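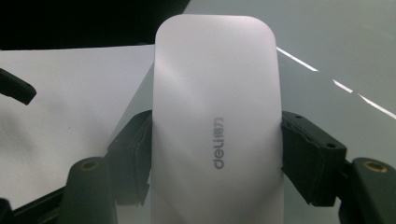
Words: Corinne Aldous

The progress bar in the corner of an online course is a small thing, a strip of color that fills from left to right as you click. Course designers love it, managers love it more, and I have spent the last few months trying to find out what it measures.

I started with Flirura, the platform my own employer used when I still had one. Flirura counts a page as complete when it loads. You can open a twelve-minute video on forklift safety, go and make a sandwich, come back, press Next, and the bar moves along exactly as it would have if you had watched every second. A setting in the course options asks for a minimum viewing time. It is switched off by default, and in the three organizations I visited it had stayed that way.

Plenty of people in the training business will tell you this is old news. Fine. Then why does the completion report still go to the board every quarter with a green circle next to it?

At Pundham, a distribution company with warehouses in two states, the number was 100 percent. Every employee had finished the data privacy course by the deadline. I asked whether I could see how long they had taken, and after some back and forth a log was produced. The course is advertised as a 20-minute module. A good share of the staff had been through it in under 3, and that includes the quiz at the end, which allows unlimited attempts and shows you the right answer each time you miss.

The training office did not seem troubled by any of this. The auditor wants a list of names with dates, I was told, and the platform gives the auditor a list of names with dates. It is hard to argue with that on its own terms. It is also hard to see why the company pays for the video.

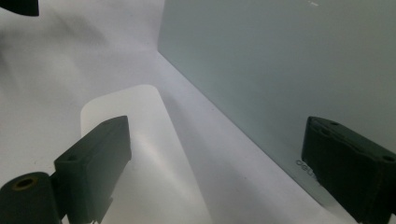

A frosted panel on a white surface

The obvious answer from the vendors is more tracking. Tanis, an add-on that plugs into most of the large course platforms, promises to turn "passive completion" into "verified engagement." It logs scrolling, pauses and how often a learner switches to another browser tab, then boils the lot down to a single score per person.

I took a demo course with it running. On my first pass I read carefully, took notes on paper and scored 41. The second time I scrolled up and down while listening to the radio and scored 88. When I wrote to the company about this, the reply said that results should be read "holistically" and pointed me to a webinar. The webinar did not mention paper.

To be fair to Tanis, its sales pages do carry a warning that scores shouldn't be used for decisions about individual staff. The warning is in the footer. The leaderboard is on the home screen.

And there's the cost. Someone has to set the thresholds, answer the complaints and explain to a night-shift worker on a slow connection why she has been flagged as disengaged. None of the quotes I saw had a line for that.

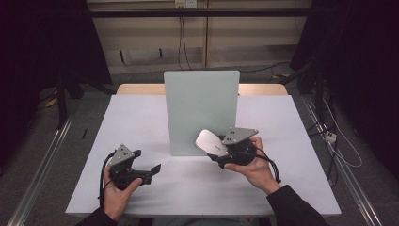
Fewer courses, duller reports

Mäkelä, a maker of heating parts, went in another direction. Last November it took the progress bar out of its internal courses altogether and cut the required list to 9, dropping the rest into a library that people can use or ignore.

In place of the closing quiz there is a short conversation with a supervisor, usually at the workbench, a week or so later. The supervisor asks a couple of questions and ticks a box on a form. The reports are thinner than they used to be, and the platform vendor has apparently asked twice whether something is broken.

I would like to say that it works. I can't, and neither can the company, which has only a few weeks of results and no old figures worth comparing them with. Supervisors can wave people through as easily as software can – possibly more easily on a Friday afternoon. Two of the forms I looked at had been filled in with the same pen, in the same handwriting, for what was supposed to be two different departments.

Still, when I asked what had been lost by switching off the bar, the only answer anyone came up with was the bar. The contract with the platform comes up for renewal this year, and the price is the same with or without it.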